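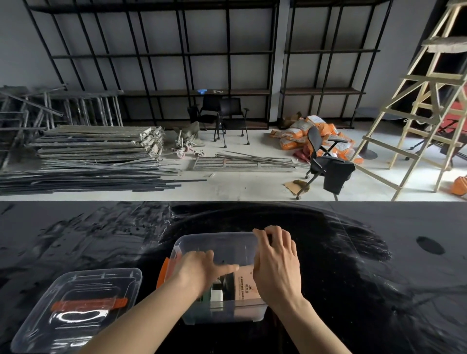
The clear box that gets a fit-out finished

2023-06-17
By Encarnación Peñalver

Most of the kit on a shop fit-out is too big to lose. Scaffolding planks stay where they are stacked. Tape does not, and neither do the small parts that arrive in cardboard packets and get put down on the nearest ledge.

In Burkcombe this spring I asked people fitting out small food shops how they kept track of such things. The answer was usually a clear plastic box with a lid that clips down. One firm, Plinard, lists 728 small fittings for a single café, and keeps those needed that day in one box on whichever table is free.

Being able to see in matters more than size. Tape goes in upright, near the front wall, and packets go in with the print facing out. Heavy pieces go at the bottom.

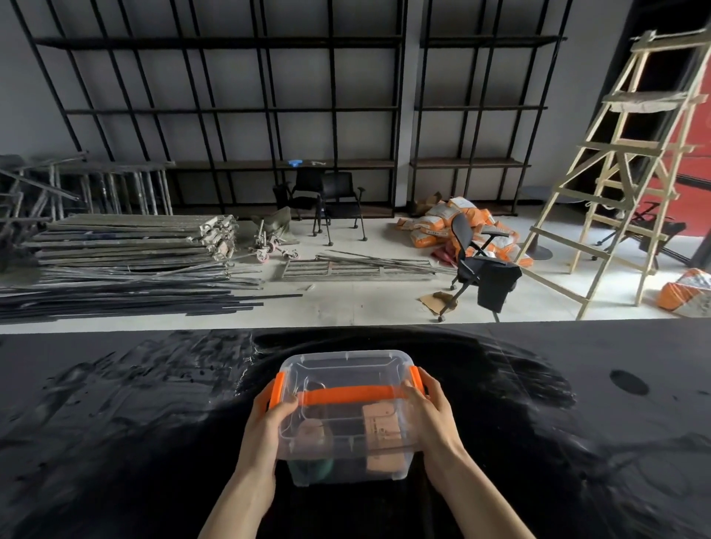
Lids cause most of the trouble. A lid left on a dusty table picks up grit, and grit in the groove stops it seating properly. Wipe it, set it square and press both side latches home. Coloured latches are easier to check than clear ones, as an open one shows up from across the room.

Do not fill the box to the rim. If the lid has to be forced, take something out and start a second box.
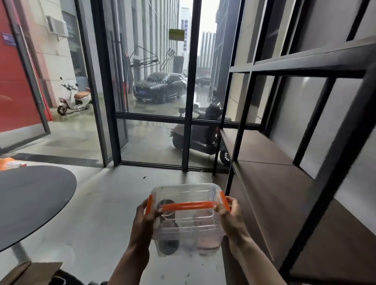

Carrying it

Check both latches before lifting by the handle. Use two hands if the contents are round and likely to roll, and keep the box level through doorways. Wamora, a hire shop in the town, has lent out 100 boxes since March and replaces latches free of charge.

Comments

Oh: We label ours on the short end as well. Saves turning them round.

tiler_2000: Clear ones scratch badly if you keep screws in them.

Plankton3000: Do the latches fit older boxes?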